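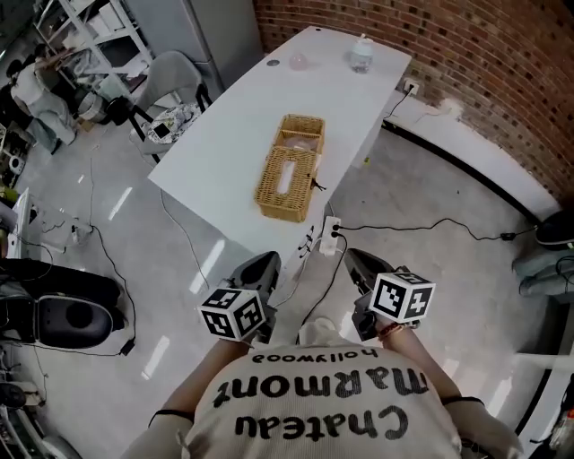 Veerle Nijs
Product Manager, Loading Equipment

Dretar bridge plate for wagons and trailers

Page updated Mar 4, 2000

I've been looking after the Dretar for long enough now that people on the phone just ask for "Veerle's plate", which I rather like. It's a portable bridge plate. You put it across the gap between a loading platform and a covered wagon, or between a dock and the back of a trailer, and then you drive your pallet truck over it. That's all it does, and I could happily talk about it for an afternoon (my colleagues at Dimon will confirm this, with a sigh).

The Dretar is 1188 mm wide. I get asked about that number more than anything else, so let me deal with it straight away. A standard pallet goes through lengthways with room to steer on both sides, and the plate still goes through the doorway of most of the older wagons our customers run. We did try a wider one. It was lovely to drive over and a pig to store, and two of the yards that tested it asked if they could have their old ones back!

The deck is aluminium with a raised tread pattern, and the side kerbs are steel, bolted on so they can be swapped when somebody catches one with a fork. Somebody will. The kerbs come painted yellow unless you ask for something else. Underneath there are two locking legs which drop into the gap and stop the plate wandering, and you can move them along their slots to suit whatever gap you've got. Please do move them. I've visited yards where the legs were still in the position they left our factory in, with the plate creeping back a little every time a truck braked on it.

What it's for, and what it isn't

Hand pallet trucks, powered pedestrian trucks, roll cages, sack barrows. It's a good match for all of those. If you're running ride-on counterbalance trucks you want our fixed dock leveller instead, or at the very least you want to ring me before ordering, because the weight of the truck counts as well as the weight of what's on it. That sounds obvious typed out, but I have had the conversation many, many times.

It copes with a height difference between platform and wagon floor as long as the slope stays gentle. There's a chart stamped into the plate itself, next to the lifting handle, so it can't get lost in a drawer. Wagons sit higher when they're empty and settle as you load them, so have another look at the slope once you're halfway through.

Rain is fine. Ice isn't, on this or on any other plate I know of, and brushing it off before the first move of the morning takes no time at all. A stiff yard brush does the job. Don't use anything with a metal blade on the tread.

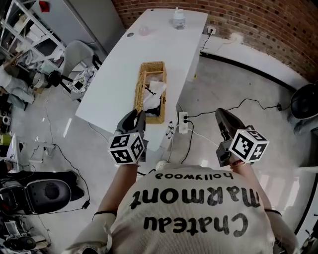

Moving it about

The Dretar is a two-person lift. There's a handle at each corner, set far enough in that you won't skin your knuckles on the platform edge (the very first batch had them further out, and I still apologise to people about it). If you'd prefer one person to manage, order the wheel kit. It clips on at one end and you tip and roll the plate like a big flat wheelbarrow. The wheels come off again before use, and the plate won't lie flat until they do, so it's quite hard to get that wrong.

Fork pockets are an option too. I'd go for those if your platform is long and the plate has to travel between several doors in one shift. Verbeke, who sell the Dretar for us through their freight terminal catalogue, fit the pockets at their own workshop and can do it on plates that are already out in the field. Ring them first for a slot as they get busy from September onwards.

Storage

Stand it upright, handles out, on something dry. A lot of customers lean it against a wall and that's all right if the wall has a hook or a chain. A better way is the Nestesis rack, which holds up to 5 plates on edge in slots lined with rubber strip. It bolts to the floor. I was a bit sniffy about the rack when it was first suggested, thinking we were just selling people a fancy toast holder, and then I saw one in a terminal where plates had been lying about in a heap for years and I came round completely. You can get at any plate without shifting the others!

Looking after it

Sweep it, hose it now and then, check the kerb bolts every month. The legs want a smear of grease in the slots. Look along the underside of the welds when you do the bolts, and if you see a crack, take the plate out of use and send us a note with the serial number, which you'll find under the handle at the stamped end. We'll tell you whether it's a repair or a replacement. Please don't weld it yourselves. Aluminium welding done in a hurry behind the workshop has given me some of my least favourite photographs.

Spare kerbs, bolts, legs and handles are kept in stock. Decks are made to order.

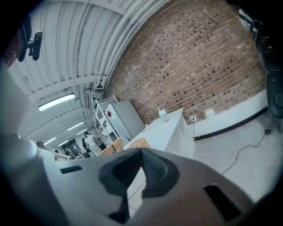 Veerle Nijs

Ordering and delivery

You can order from us at Dimon or from Verbeke, and the price is the same either way, so go with whoever is nearer or whoever you already have an account with. Single plates are normally on the shelf. For anything over 20 plates we'll agree a delivery plan with you and send them in lots, which most terminals prefer anyway since there's seldom a spare bay to put them in.

Plates travel flat on a pallet with the legs taped inside the deck. The kerbs are already on. You'll need a spanner for the wheel kit and nothing else.

When you get in touch, it helps a great deal if you can tell me

the gap you need to cross, measured at its widest
the height of your platform, and of the wagon or trailer floor, empty and loaded
the make of truck that'll be driving over it
whether the plate stays at one door or moves about

If you don't have all of that, ring anyway and we'll work it out between us. A sketch on the back of a delivery note is perfectly good, I've got a whole folder of them.

Guarantee

The deck and welds are covered for 5 years. Kerbs and handles are treated as wearing parts and covered for 2, leaving aside anything that's been hit by a truck. Keep your delivery note, as we use the date on it for both.

Options at a glance

Wheel kit, one end
Fork pockets, fitted new or added later
Kerbs in your own colour
Nestesis rack, floor fixing bolts included
Spare leg set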